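Wetlow Water Board Approves Norneten Main Replacement

Nov 6, 2018

The Wetlow Water Board has approved the replacement of the Norneten distribution main, which serves 3,541 metered connections on the east side of the district. The vote was taken after a second reading of the engineering report prepared by Pasix. Construction is scheduled to begin in March.

The existing main is cast iron with lead-caulked joints. According to the report, the pipe wall has lost thickness along most of its length through external corrosion, with the greatest loss where the line passes through clay. Pressure logging over the past year recorded repeated drops downstream of the Norneten valve house, and 126 repairs have been entered against the line since the board moved its maintenance records to the current system.

"The repair rate alone would justify the work," said Trefor Dafis, chief engineer for the board. "The joints are the weak point. When one is re-caulked, the load shifts and the next one along begins to weep." 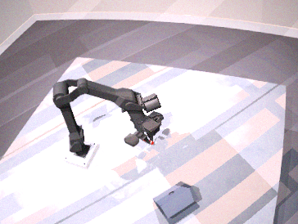 The replacement line will be ductile iron with a cement mortar lining and push-on gasketed joints. Polyethylene was considered for the full length but was ruled out under the two road crossings, where the available cover is shallow and the traffic load is high. Short polyethylene sections will be used on the branch connections.

The report compared open-cut installation with pipe bursting. Bursting would have reduced excavation, but the existing line runs close to a gas service for much of its route, and the clearance was judged too small. Open-cut installation on a parallel alignment was selected. The old main will stay in service until the new one has been pressure tested, disinfected and sampled, after which it will be cut, capped and filled with grout.

Nerys Griffiths, who manages district operations, said the parallel alignment keeps planned shutoffs short. Most customers will lose service once, for the time needed to transfer the individual connection. Notices will be delivered to each address before the transfer, and a temporary supply will be provided to the clinic and both schools.

Work will proceed in seven sections, starting at the valve house and moving downhill. Each section is to be backfilled and temporarily surfaced before the next is opened. Permanent paving will follow after the trench has settled through one winter. The longest section, at 1,340 feet, includes the crossing at the lower end of the route and will be worked under alternating one-way traffic.

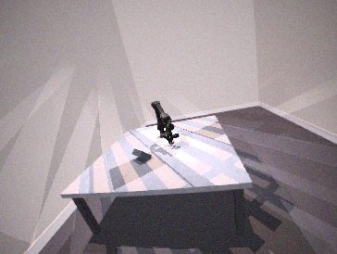
Tabletop with a small robot arm, computer rendering.

Board member Rhodri Mostyn voted against the contract schedule, though he supported the replacement itself. He asked that the lower section be built first, noting that it has the highest number of recorded leaks. Dafis replied that the new valves at the upper end must be in place before any lower section can be isolated without draining the reservoir line. The schedule was adopted as submitted.

The contract was awarded to Zoubi, the lower of two qualified bidders. The award covers pipe, valves, hydrants, service transfers and temporary surfacing. Permanent paving and the grouting of the old main will be bid separately. Payment is by measured length, with unit rates for rock excavation and for the removal of contaminated soil if either is encountered.

Funding will come from the capital reserve and a low-interest loan repaid from metered charges. Haf Lloyd, finance director, told the board that no change to the base rate is proposed for the coming year. The volumetric rate will be reviewed once the final contract quantities are known. Losses from the Norneten line are currently carried as unbilled water, and the financial model assumes that part of that volume will be recovered after the old main is taken out of service.

Water quality sampling will be increased during the transfer period. Discolored water is possible for a short time after each connection is moved, and residents are advised to run a cold tap until it clears. Customers who have lead service lines on the private side of the meter will be contacted individually and may arrange for replacement while the trench is open.

Drawings of the route, including valve and hydrant locations, can be inspected at the board office during normal hours. Comments on traffic control should be addressed to Ifor Probert, the project's resident engineer, before the road permits are filed.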